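Runley hand-held gripper kit: first look
Test by I-seul Baek, 07/10/2025

Runley sells its kit in sets of two, each gripper with a trigger handle and its own recorder. The operator does the chore by hand and the log goes to Odine, the training package from Stukutier. We ran it on table clearing, a job with mixed sizes and soft packaging.

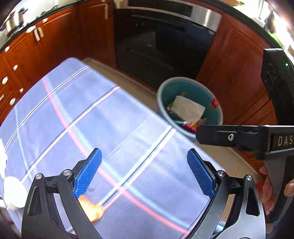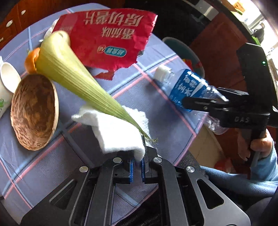
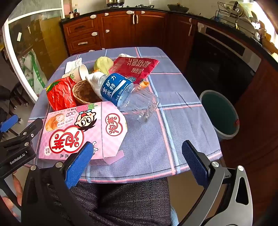 Kitchen table with a plaid cloth; blue textured finger pads.

Grip and linkage
The pads are rated for 500 hours. Thin film is the hard case – a wrapper lying flat needs a shallow approach and a slow close. Play at the pivots stayed within 2 mm over the trial.

Logging
We kept 1,602 clips and rejected three for dropped sync. Export takes about a minute per batch. The Byun mount is extra and ships in November.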